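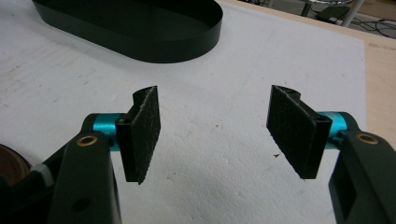
Szymon Gajewski reckons the reveal in issue 8 comes four pages too early, and that any reader who's been paying attention will know Haltik is behind the floods before Perron has even got her boots on. He wrote it in the margin of my script, in green, underlined.

2022-05-04

So, story notes, mostly for me but do read them if you're lettering this one. Szymon's right about the reveal (annoyingly) and I've spent the whole morning shoving scenes about. The old order was: Perron comes back to Sernero, finds the lower streets under water, goes to see Haltik at the pump house, and he's standing there with the Cuden stone on his desk like a paperweight. I liked the paperweight! I thought it was brazen. But if we see the stone on page 5 then the whole bit with the ferryman is just us waiting for Perron to catch up, and she comes across as a bit thick, poor thing.

New order:
p. 1–3 Perron on the ferry. Ferryman talks about his brother.
p. 4 lower streets, one big panel, no captions.
p. 5–8 pump house. Haltik is nice to her. No stone.
p. 9 he pours the tea with his left hand. We saw the masked man do everything left-handed in issue 6, so it's there if you want it.
p. 10–13 the chase over the roofs, same as before.
p. 14 stone.
p. 15–18 the argument, and then the sluice gate.

Still 18 pages, so the printer won't shout. The script came out at 1,875 words in the first draft and it's 1,802 now, and nearly all of what went was Haltik explaining himself. He does go on. I've left him the speech about his father's waterwheel as it's the only place where he isn't lying to her, and I'd like it to get a quiet page with small panels and the sound of the pumps running along the bottom.

Things I'm stuck on. Does Perron use her power on him or not? In issue 3 we said she can hear what somebody's about to say a second before they say it, which is great fun in a fight and a complete nightmare in a mystery. If she can hear him, she should have caught him out on page 6. I've had three goes at this. In one he just never finishes a sentence (unreadable). In another the pumps are too loud for her, and I think that's the one, but then it has to be set up on the ferry, maybe with the engine drowning out the ferryman and her having to ask him to say it again like anyone else.

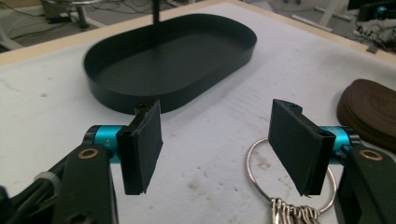 That would give the ferryman something to do besides being sad, too. I'll redo page 2 with him shouting over the engine and her leaning in with a hand to her ear, and with any luck it reads as a joke the first time through.

The other question is the mask. Back in March we agreed it would never come off on panel, and now page 14 more or less needs it to. Could be a reflection in the water? Could be we see the mask on a hook behind the door and leave it at that. Hook is easier to draw. Asked Szymon, no answer yet.

Colour: keep the pump house warm until page 14, please, all that orange lamp stuff, then go cold in one go. And the stone is green, a dull bottle green. It went blue in issue 7 and I got letters.

To do: redo page 2, fix the tea panel so it's plainly his left hand, find a name for the ferryman's brother.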